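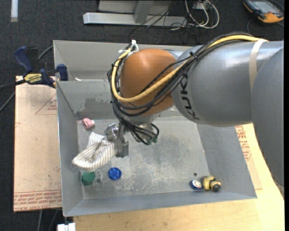 Chapter 8
Picking from a Bin

A bin is the cheapest piece of equipment in a home-built picking cell, and it decides more about how the cell behaves than most builders expect. Its walls limit the angles from which the gripper can come down. Its floor sets the lowest height the fingers may reach. Its position on the table has to stay the same from one day to the next, or every stored pose will be wrong by the amount the bin has moved. A bar clamp on one edge, with its jaw pad against the wall, is a common first step in a shared workshop, and it can be taken off again when the table is needed for other work. Sloping walls, like those of the gray metal bin used for this chapter, let small items slide back toward the floor when they are pushed against the side. They also take up room near the bottom, where the gripper needs it most. A cloth hanging in folds from the fingers reaches well below them, so the clearance that matters while it is being carried is measured from the lowest fold.

This chapter covers the part of the build that comes after the arm has been mounted and before any picking program is written. By the end of it you should have a bin that is fixed in place, a cable bundle that does not pull or snag, a set of test items, and a written record of where everything is. The programs in Chapter 9 assume that all of this has been done.

What you need before starting

The arm should be bolted down and should have passed the slow-speed checks in Chapter 6. The stop button should be within reach of the place where you stand, and you should have tested it on the day you work. If the workshop is shared, mark the reach of the arm on the floor with tape and keep the tape there until the arm is powered off and locked. Large industrial arms, including secondhand ones, can injure or kill at speeds that look slow. Never reach into the bin while the drives are on. Guarding and interlocks are treated in Chapter 3 and must be in place before you go on.

You will also need a flat table that does not rock, two bar clamps, a steel rule, a marker, cable straps, zip ties, and a notebook. A sheet of acrylic or thin plywood under the bin is useful but not required. Leave the protective paper on acrylic. The paper takes marker well, and it keeps the surface from getting scratched before you have decided whether the sheet will stay.

8.1 Placing the bin

Set the bin on the table with the arm in its home position. Move the arm by hand control, at the lowest speed, until the fingers point straight down over the middle of the bin. Look at the elbow and the wrist. If either one is close to the end of its travel, the bin is in the wrong place, even if the gripper can reach all four corners from there. An arm that is nearly stretched out has few ways left to tilt the gripper, and tilting is what you will need along the walls.

Move the bin, not the arm base. Slide it toward the arm until the elbow is comfortably bent, then check each corner in turn. Stop with the fingertips 100 millimeters above the floor of the bin. At each corner, turn the gripper through the range you plan to use and watch three places: the outside of the fingers, the wrist housing, and the cables. Most beginners watch only the fingers. The wrist is wider than the fingers and sits above them, so on a deep bin it can meet the top edge of the wall before the fingers meet anything.

When you are satisfied, trace the outline of the bin on the sheet or the table. Then clamp it. One clamp stops the bin from sliding but may allow it to turn around the clamp. Use the second clamp on the opposite side if the arm can clear it. If it cannot, screw two low stops to the table against the far edge.

The clamps are now part of the cell. A handle that stands up above the wall is an obstacle, and it has to be entered in your record with its height. Some builders turn the clamp so that the handle points away from the arm. Check that you can still loosen it with one hand.

8.2 The floor height

The floor height is the lowest point to which the fingertips may go. Do not find it by driving the fingers down until they touch. Lay a piece of cardboard on the floor of the bin and lower the gripper in single small steps until the cardboard drags when you pull it with a long stick from outside the marked area. Write down the height. Raise the gripper, move to the next corner, and repeat.

The four numbers will differ. Thin metal bins are seldom flat, and a table that looks level may drop a few millimeters from one side to the other. Use the highest of the four as your floor height for now and add the thickness of the cardboard. Picks of thin items will be less reliable in the low corners, and Chapter 11 shows how to correct for the slope.

Scuffs on the floor of a used bin do no harm to the arm, but they matter to the camera. Bare metal throws back the ceiling lights in bright patches, and a scratched floor scatters them into cloudy ones. Transparent items nearly vanish against such a surface. If your camera software loses them, try turning off the nearest light before you change any settings. A sheet of matte paper taped to the floor also helps, though it will need to be replaced often and it changes the floor height.

8.3 Dressing the cables

The gripper on a home build almost always has wires that the arm's maker did not plan for. They have to travel along the outside of the forearm and cross the wrist, and the wrist turns. A cable that is too short at the wrist will be pulled out of its connector. One that is too long will hang into the bin and catch on the items.

Start at the gripper and work back. Plug in each connector and leave a small loop beside it that carries no load. Turn the last joint to one end of its planned range, and then to the other. The loop should open and close without going tight. Tie the cables to the flange or the wrist at a point past the loop, so that a pull on the bundle reaches the tie before it reaches the connector.

Next, take the bundle across the wrist in one wide curve and fix it to the forearm. Use a broad strap on the forearm, where the bundle rests against a smooth surface, and narrow zip ties only to hold the cables to one another. A zip tie pulled hard around a single cable will crush it in time. Trim the tails flush, as a cut tail left long is sharp enough to open a glove.

Keep thick cables on the outside of the curve and thin ones inside. Thick cables do not like to bend, and if they are placed inside they will force the thin ones to take the strain.

Run the arm through all four corners again at low speed with the cables in place. It is normal to have to cut off several ties and start over. Our own build, the Muvach cell, went through this step three times, and the version that has lasted is looser at the wrist than any of us thought looked right.

8.4 Choosing test items

A good set of test items is mixed. Include at least one that is soft, one that is round, one that is clear, one that is open at the top, such as a cup, and one with an odd shape that has no obvious place to hold it. Small toys are good for the last kind. Avoid anything that is heavy, that can break into sharp pieces, or that holds liquid.

Cloth deserves a place in every set. It has no fixed shape, so the camera never sees it the same way twice, and it covers other items when it is dropped. It is also forgiving to the fingers, and a badly chosen grip on cloth rarely damages anything. Choose one with a pattern, such as thin stripes. The lines bend with the folds and make it easier to see, in a saved picture, where the cloth has been pinched.

Give each item a short name and write the names in the record. Use the same names in your programs.

8.5 The record

Copy the following headings into your notebook and fill them in before you power down.

Bin outline: distance from the arm base to the two nearest corners
Wall height at each side
Floor height at each corner
Clamps and stops: position, height, direction of handle
Cable fixing points, starting from the gripper
Test items, by name
Speed limit in use

Sign the page and leave the notebook with the cell. Anyone who moves the bin or a clamp must write it down, and the corner checks in 8.1 and 8.2 must be done again before the next run.

Exercises

1. Move the bin 100 millimeters farther from the arm and repeat the corner checks. Note which joint comes closest to its limit, and at which corner.

2. Measure the floor height again after the cell has stood overnight. If the numbers have changed, find out whether the table, the bin, or the mounting has moved.

3. With the drives off and locked, hang a cloth from the closed fingers by one corner, then by the middle. Measure how far it hangs below the fingertips each time, and work out the lift height needed to clear the wall in both cases.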